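Open day at the Kokkinos show kitchens
2018-10-15

I have a weakness for open days. There is a free lanyard, there is a sausage roll, and for a few hours grown adults are allowed to open other people's drawers. Kokkinos, who fit kitchens, run theirs in the old Plimen building, up a driveway signposted for deliveries only. I parked beside a skip and followed the smell of coffee.

Registration was a trestle table and a woman with a label printer that had opinions. My badge came out as NABILA ZEROUAL. The last letter was apparently extra. Thitima Wongsuwan, who had driven up with me and has a surname twice as long, got hers perfect first go and was unbearable until morning tea.

The tour took 46 minutes, a good 15 of them spent in front of a soft-close hinge. I now know that a Kokkinos door is opened and shut 100 times before it leaves the workshop. I also know that a man in the second row had brought his own hinge from home, in a sock, and wished to compare.

Upstairs are the kitchens themselves. The Puvitz is the white one with nowhere to put a kettle. The Uvgate is the grand one: marble on the counters, marble on the floor in brown and cream, dark glossy cabinets, and a round marble table built onto the end of the bench where you would expect a sensible rectangle. I went in ready to sneer and came out wanting to lean on it.

What won me over was that they let people make a mess in there. Bread was the order of the day – sliced white, kept in a plastic container with orange clips, handled on a teal tray. Marble in a showroom usually comes with a bowl of lemons and a feeling that you should keep your elbows in. Give it some toast and it starts to look like a table.
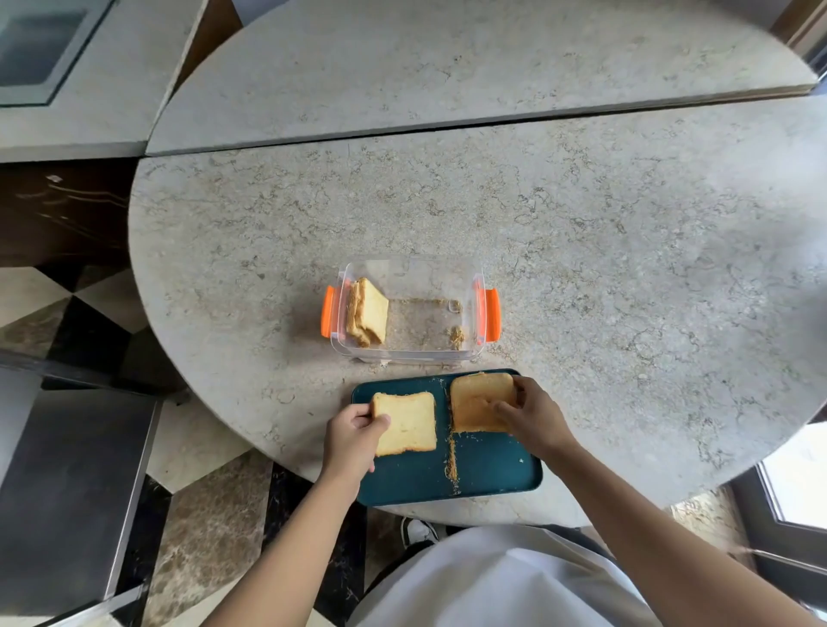 Is a round end any use for everyday jobs like making sandwiches?

It suits one person with a tray very well, but two people will want the straight bench, as the curve leaves you both reaching for the same bit in the middle.

Thitima asked what the Uvgate costs. We were given a brochure, which is a kind of answer. She read it in the car and went quiet for the length of a roundabout.

The next open day is in January, when they promise a pantry. Wear flat shoes for the stairs, and get to the sausage rolls before the hinge talk lets out.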